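搜索 请输入关键词 全部分类

Sernholm 深色布帘 安装与整理说明
8月更新 Cabello 编辑组

第3节 挂好之后：下摆和地面

1. 帘子挂上先别剪线头，放一晚，让布自己垂下来。
2. 从上往下顺褶子，手心贴布，别拽。斜纹那一面容易起棱，顺着纹走。
3. 下摆鼓出来一大块的，提起来抖两下再放。还鼓就是挂钩间距不匀，回第2节重调。

注意：黑布沾毛很明显，整理前先吸地毯。灰色条纹地毯看不出脏，别偷懒。

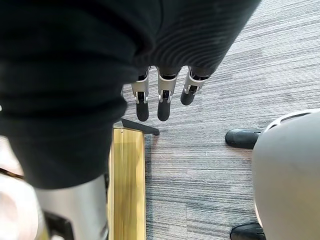

4. 下摆离地留3厘米左右。拖地的话门口来回走会踩到，布边磨得快。
5. 地毯和门槛条接缝处摸一遍，有翘边先压平在往下做。金色亮面条子怕划，别用钢丝刷，湿布拧干擦。
6. 有支架脚或角铁的，看清位置，布别搭在上面，勾丝了不好补。

小心：熨斗不要直接上。隔一层棉布，低温，每处不超过2秒。Skastville款带绒的不能熨，只能挂着蒸。

7. 全部弄完退后几步看一眼，左右不齐调挂钩，不要扯布。

备注：配件袋编号231，少件请跟Clirkudby门店说，报编号就行，不用寄回整套。周一不接电话，留言即可以。

下一节：拆洗

联系我们 | 版权所有 Sernholm | 返回顶部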